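Print this page | E-mail this page

Section 4: Setting up the Dotow countertop dishwasher for small loads

Read Section 3 first if the inlet hose is not yet connected. The steps below assume the machine is level, plugged in and has had one empty rinse.

4.1 Before the first real load

1. Open the door fully and pull the lower rack out until it stops. If it tips, the rear clips are not seated. Push down on both back corners until they click.

2. Fill the salt compartment only if your water is hard. The Cosness test strip in the accessory bag gives a rough answer at best. If your town publishes a hardness figure, trust that over the strip.

3. Set the rinse aid dial to 2. The factory setting is higher, and we have yet to see a good argument for it. Turn it up later if glasses dry with spots, and down if they dry with a blue film.

4. Remove the lower filter (quarter turn to the left), rinse it and put it back. A filter that spins freely is not locked.

CAUTION: Do not run the machine without the filter, even for a short rinse.

4.2 Loading bowls and small pieces

1. Scrape off food. Pre-rinsing under the tap is a habit worth questioning; it uses water and many detergents work perfectly well without it.

2. Place shallow bowls in the front row, facing the centre and tilted down. Bowls with a wide rim need every second slot. The carton promises 24 pieces, a total reached with small saucers. Expect fewer.

3. Lay ceramic spoons face down on the upper shelf. In the cutlery basket they knock together and chip.

4. Wash wooden or lacquered chopsticks by hand, whatever the packet says about being dishwasher safe.

5. Spin the spray arm with one finger. If it touches anything, move that piece.

NOTE: The optional Clemen rack insert is sold as a way to fit more bowls. It also blocks part of the spray. Try a week without it before you spend the money.

4.3 Choosing a program

Quick: 41 minutes. Fine for cups and lightly soiled bowls. Ignore the picture of a roasting pan beside this button.

Normal: use for anything with dried rice, egg or sauce.

Eco: slower, and cheaper to run only if the machine is full.

Clean the filter weekly. Replace the door seal after 600 cycles, or sooner if it feels stiff or leaves a puddle. Phillips screws hold the seal strip; do not overtighten them.

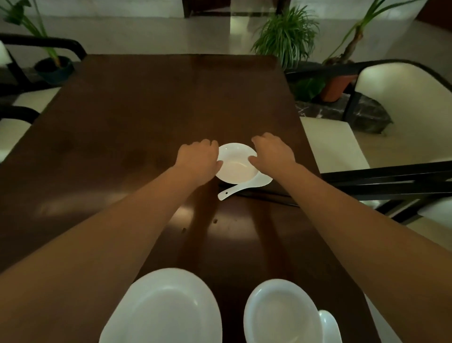 Figure 4-1. Shallow wide-rimmed bowl with ceramic spoon and chopsticks.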